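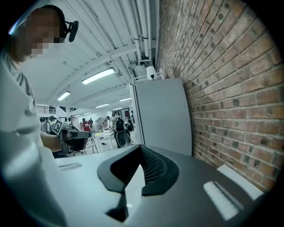

We use cookies to remember your login and ticket filters. Accept all | Manage choices

Ticket 709 – Stock export from Stakedent drops rows
Opened by: Lowri Gough
Assigned to: Haf Watkins
Status: Resolved
Share (0) Comments (6)

Lowri Gough, 09:12
The overnight export from Stakedent to the Ronder reporting folder is short again. The stock list on screen shows 3,832 lines. The CSV has 3,695. It opens fine in the spreadsheet and there is no error in the log. Same result when I run it by hand from the Exports menu. I need the full list for the April count.

Haf Watkins, 09:40
Thanks. That makes 137 missing. Can you tell me whether the missing lines have anything in common – supplier, bin, date added? Please also attach the CSV as it comes out, before opening it in anything else.

Lowri Gough, 10:25
CSV attached. All the missing ones I have checked are from the supplier Mahama. Other Mahama lines are in the file, so it isn't the whole supplier.

Haf Watkins, 11:31
Found part of it. The file isn't short as such. There are places where one record runs into the next, and the import counts the lot as one row. It starts at a description field with an opening double quote and no closing one. Mahama use the inch mark in their sizes (3/4" elbow and so on) and the export doesn't escape it. Where a line has two inch marks they pair up and the row survives.

Tried so far:
- Export as tab-separated: same fault
- Export with "quote all text" ticked: worse, 57 more rows lost
- Older export template: same fault

Trefor Pritchard, 13:05
We had this at Wastusau before the move. The setting is under Admin > Formats > Text qualifier. It was on "none" after the last update. Set it to "double, escaped" and restart the export service. Saving the page does not restart it.

Haf Watkins, 13:50
Changed as above and restarted. Manual export now gives 3,832 rows. I spot-checked the Mahama lines against the screen and the sizes are right. Leaving this open until the overnight run has gone through.

Lowri Gough, Monday 08:55
Overnight file is complete and Ronder has picked it up. Fine to close.

Closed by Haf Watkins. Text qualifier setting added to the post-update checklist.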